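Accueil | Idées | Techniques | Vie domestique | Archives

Éloge du robot qui s'arrête

24 février 2022

Temps de lecture : 4 minutes

On m'avait promis une catastrophe et j'ai eu droit à un arrêt de sécurité. Je ne décolère pas, ou plutôt je décolère lentement, le temps de comprendre pourquoi tout le monde dans la pièce avait l'air si déçu.

L'affaire se passe chez Bavetti, qui apprend à un bras articulé à s'occuper de la litière du chat. Le projet porte le nom de Tirirley, et personne n'a su me dire d'où vient ce nom ni comment on le prononce. Le principe est simple : saisir la pelle, ratisser, soulever, verser dans le sac, recommencer. Un enfant de six ans sait le faire et s'y refuse. La machine ne refuse rien, ce qui constitue à ce jour son principal avantage commercial.

En septembre, sur une série de 223 essais, le bras s'est mis en défaut au beau milieu d'un geste. Il avait la pelle dans la litière et il poussait. Quelque chose résistait, un paquet de granulés tassés ou le fond du bac, le journal d'erreurs ne tranche pas. L'effort a dépassé la limite fixée, les moteurs se sont bloqués, et la pince a gardé le manche serré avec l'obstination d'un voyageur accroché à sa barre de métro. Il a fallu 2 heures pour la convaincre de lâcher. Le rapport interne, que l'on m'a laissé lire, parle d'une « immobilisation prolongée en prise ». J'ai connu des mariages qu'on aurait pu résumer ainsi.

La réaction de l'équipe m'a intéressé davantage que la panne. On a aussitôt proposé de relever le seuil d'effort. Puisque le robot s'arrête quand il force, laissons-le forcer davantage ! L'idée a pour elle la limpidité. Elle revient à soigner la fièvre en achetant un thermomètre gradué plus haut. 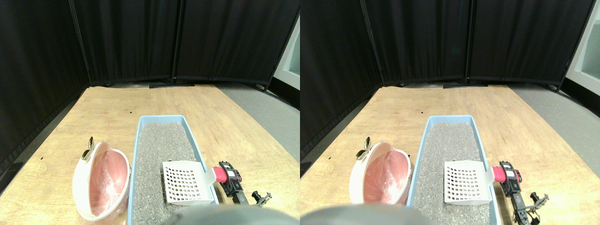
Pelle en prise, bac garni, sac en place : le poste de travail du projet Tirirley.

Il faut regarder ce genre de table avec un peu de respect. Tout y est banal, et c'est le banal qui met les machines en difficulté. La litière est une matière détestable pour un ingénieur : elle coule, elle se tasse, elle change de poids selon ce que le chat en a fait. Le sac plastique est pire encore, il n'a pas de forme à lui. Un robot de carrosserie soude la même portière toute sa vie et prend sa retraite avec les honneurs. Celui-ci doit plonger un outil de supermarché dans du gravier et deviner, à la seule résistance, s'il touche un obstacle ou s'il travaille normalement.

Or dans une cuisine, l'obstacle peut avoir des moustaches. Il peut aussi avoir dix-huit mois et une curiosité sans bornes pour ce que fait le bras. Un seuil d'effort généreux ne fera pas la différence entre un amas récalcitrant et une patte. Voilà pourquoi l'arrêt de septembre, que l'on a rangé parmi les échecs, me paraît être la seule chose parfaitement réussie de la série.

Je concède volontiers la suite. S'arrêter est bien, rester cramponné au manche l'est beaucoup moins. Une pince qui se fige fermée protège l'objet qu'elle tient et se moque du reste. Si elle avait tenu un doigt, on n'aurait pas écrit « immobilisation prolongée », on aurait appelé les urgences. La question sérieuse était donc celle de l'ouverture manuelle : où se trouve-t-elle, qui la connaît, peut-on l'actionner d'une seule main quand l'autre est justement dans la pince ? Chez Bavetti, elle se trouvait à la page 200 du manuel. Le manuel se trouvait dans un autre bâtiment.

Le concurrent Pesonen, lui, a choisi la voie opposée. Sa pince s'ouvre dès que le courant manque. On l'a applaudie au salon de Findumham, jusqu'au moment où une coupure a libéré une pelle pleine au-dessus du tapis du stand. Le ridicule a été complet et les blessés inexistants. Je connais peu de comparaisons aussi instructives, et je n'ai lu nulle part que quelqu'un en ait tiré la moindre leçon. On a surtout parlé du tapis.

Reste l'argument du temps, toujours lui. Un robot qui s'arrête au moindre doute est lent, paraît-il, et le client n'attendra pas. Le client attend pourtant depuis toujours, puisqu'il descend lui-même le sac à la poubelle. À presque 600 euros de composants pour la seule pince, il peut patienter encore un peu, le temps qu'on lui vende un appareil capable de desserrer les doigts.

Je demande donc à Bavetti deux choses modestes. Qu'on laisse le seuil où il est, et qu'on colle sur le bras une étiquette disant comment ouvrir la pince, en gros caractères, avec une flèche. Le chat, consulté de loin, n'a pas émis d'objection. Il continue d'aller chez le voisin.

Partages : 200 | Commentaires : 2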